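Storage Questions I Get All the Time

Which boxes do you use?
Mostly clear plastic ones with ribbed lids. I bought my first 12 from Bruvier and filled in later with a few from Lestel. The lids don't swap between the two — I learned that the annoying way!

Do you label everything?
Pretty much. A strip of white tape on the lid does it for me, and I write on it with a Neves marker. When the contents change, I peel it off and start over.

How full is too full?
If I have to lean on the lid, it's too full. I take something out and find it another home.

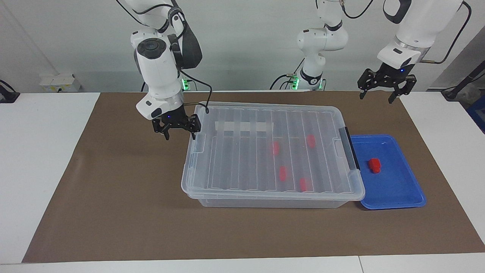 How often do you go through your boxes?
Once a year, in January, when I'm putting the holiday stuff away anyway. Last time I got rid of over 100 things (mostly cords and dried-up pens).

Can I stack them?
I go 3 high and stop there. Any more and I never open the bottom one again — and that's always where the batteries are.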